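Ticket 1078: Label printer on packing bench drops off the network
Opened by: Karine Marchand
Assigned to: Tanner Melnyk
Site: Clovmont
Status: Closed

Karine, Dec 30, 2018
The label printer on bench 2 goes offline in the middle of a batch. The screen still says Ready, but Stetis shows it as unreachable and the jobs pile up. Turning the printer off and on brings it back for a while. It started in November, after the office move.

Tanner
Can you print the network page from the printer menu and send me the address it shows? Also let me know if bench 3 does the same thing.

Karine
Address ends in 387, or that's how it reads. The print is faint. Bench 3 is fine.

Tanner
It can't be 387, the last number only goes up to 255. Probably 187. Please read it off the screen instead, under Settings, Network, Status.
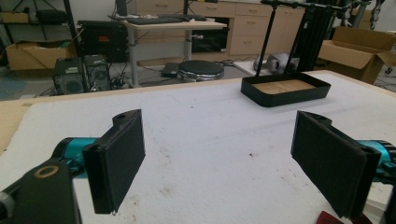

Karine
Screen says 187. Lease time is shown as 2 hours.

Tanner
Thanks. 187 is inside the range the router hands out. The old router had a reservation for this printer and it wasn't copied to the new one. I checked the log and a laptop belonging to Manon Beaudoin was given 187 this morning while the printer was still using it.

Steps taken:
Added a reservation for the printer outside the shared range.
Restarted the printer and confirmed the new address.
Changed the port in Stetis to match.
Cleared the stuck jobs.

Karine
Printed the whole afternoon batch, no dropouts. The faint printing is still there on the left side.

Tanner
Closing this one. Guangming Jiang has a spare print head and will open a separate ticket for the faint print.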